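Keeping a house log

June 16, 2026

I have kept a log of the house since 2021, when we moved in and the furnace quit the same week. The repair guy asked when it was last serviced and I had no idea. The previous owners had left a drawer full of manuals and not one receipt.

The log is a plain spiral notebook. I tried doing it in an app called Zilex first, and it was fine until they changed how exports worked and I lost the photos. After that I tried a spreadsheet, but I never wanted to open the laptop with caulk on my hands. The notebook hangs on a nail by the basement door with a pen on a string.

Each entry gets the date, what I did, what it cost, and the part number if there is one. Paint gets the color name and the room. Anything done by someone else gets their phone number. I skip the small stuff like light bulbs, except for the one over the stairs, where you need a ladder and an odd size.

It has paid off a few times. In January the sump pump started cycling every few minutes, and I could see that MacLeod had put in the check valve 14 months before. It was still under warranty. I also found out I had bought the same Metex faucet cartridge twice, and the second one is still in a drawer if anyone has that faucet.

My neighbor Shiela Galang does hers differently. She keeps an envelope for each room and drops receipts in. She says she can find anything faster than I can, and she may be right, but her thermal receipts are already fading. Mine are taped in and fading too, so I write the total next to them now.

The most expensive line so far is the back gutter and fascia job, at $3000. I had put that off for two summers. Reading back through the pages, I had written "gutter, look at this" four separate times before I called anybody.

I'm close to the end of the first notebook. The next one will have an index in the front, and I'm leaving 2 pages blank for it. 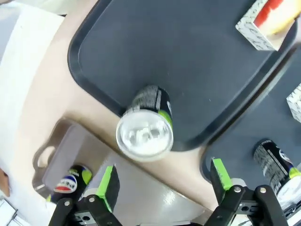 I also want to copy the paint colors over before I put the old one away, starting with the upstairs hall.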